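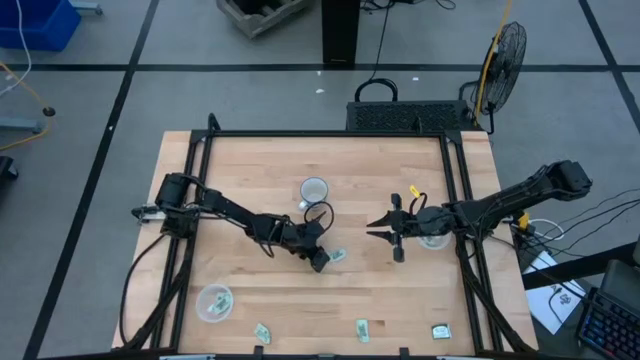 木桌面上一张皱巴巴的纸币

打印本页 | 用电子邮件发送
三月 作者：Adar
搜索本站…… 输入关键词

又到交房租的时候了，这个月我们楼的微信群比平时热闹得多！起因是物业公司 Jonico 在门厅贴了张通知，说下个租期每户每月涨 236 块，理由写的是“周边行情”。行情？我们 Rememdale 小区的电梯从过年前就开始闹脾气，三楼走廊的灯也是亮一天歇一天，这行情我可真没看出来。

我翻出合同从头读了一遍（签的时候哪有这个耐心啊），里面写着续租调价要提前两个月书面告知。门厅那张纸算不算书面告知，群里吵了一晚上。有人说算，有人说得送到每户手里才行，我自己偏向后一种，不过也不敢拍胸脯。

后来大家商量着写了封联名信，差不多 20 户签了字，要求先把电梯修好再谈价钱，顺便把押金怎么退也写清楚。去年搬走的那家被扣了 743 块“清洁费”，连张明细都没拿到，想起来就生气。

信昨天下午递到 Jonico 的前台，对方收了，盖了个章，说十天内答复。我趁机又问了电梯，前台的小姑娘说配件在路上——这话我上个月也听过一遍！

签完字几个邻居去街口的 Triệu 吃了碗粉，聊到快九点才散。有一家已经在看别处的房子了，我暂时还不想搬，孩子上学走路就能到，换个地方太折腾。等回信来了我再接着写，手上有旧合同的邻居，麻烦拍一份发给我，尤其是写了押金条款的那几页。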